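**De:** Eliseo Cuautle
**Para:** lista oficina-becerra
**Data:** 17 de maio de 2022
**Assunto:** Re: garra manual, pontas dos dedos e folga no carro

> Imprimi o segundo par de dedos com o arquivo que está na pasta e a folga
> continua. Com a garra fechada dá para mexer a ponta de lado com a unha.
> Apertei os parafusos do carro e aí ela prende no meio do curso. É do
> desenho ou fui eu que montei torto? E que material vocês estão usando
> na ponta? A minha escorrega em tudo que é plástico liso.

Oi, pessoal,

Respondo por partes, porque são dois problemas diferentes.

A folga lateral é do desenho. O trilho do arquivo antigo tem o rasgo largo demais e o carro trabalha solto dentro dele. Apertar os parafusos só deforma a peça, e é por isso que ela prende no meio. Subi ontem à noite a revisão 7 na pasta Vernmont, com o rasgo mais estreito e o furo do pino deslocado. Precisa reimprimir o trilho e o carro; o corpo e o gatilho continuam os mesmos. Imprimam o trilho deitado, com 100% de preenchimento. Em pé ele abre entre as camadas quando se aperta com força.

Quanto à ponta, parei de usar a peça rígida e passei para o filamento flexível da Penton. Ele é chato de imprimir. Baixei a velocidade para 22 mm/s, desliguei a retração e mesmo assim perdi duas pontas antes de acertar. Colem com cola de contato, lixando os dois lados antes. Cianoacrilato endurece a borda e ela descola.

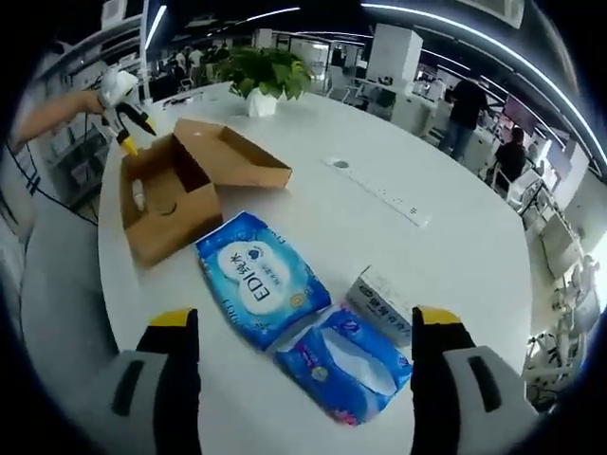

Para testar, tenho preferido embalagem de verdade a bloco impresso. Pacote de lenço umedecido é bom porque é mole e liso ao mesmo tempo: se a ponta não fecha paralela, ele gira na garra. O pacote pequeno de lenço de papel pede menos força, e a caixinha de papelão mostra na hora se um dedo chega antes do outro. A tarefa é pegar da mesa e soltar dentro da caixa aberta, sem encostar na borda. Quem for repetir, por favor anote qual revisão do trilho está usando. A planilha antiga misturava tudo e não serviu para comparar nada.

Mais duas coisas:

- O cabo precisa de um alívio de tração. No meu primeiro conjunto ele puxava o conector toda vez que eu girava o pulso. Uma abraçadeira presa no corpo resolve.
- O script de leitura da abertura agora usa a porta 1105. Se o Gullow de vocês parou de receber dados depois da atualização, é isso. Basta trocar no arquivo de configuração e reiniciar.

Ainda não resolvi a mola de retorno. A que eu uso é curta e cansa a mão em sessão longa. Se alguém tiver uma mais macia sobrando, eu pago o envio.

Eliseo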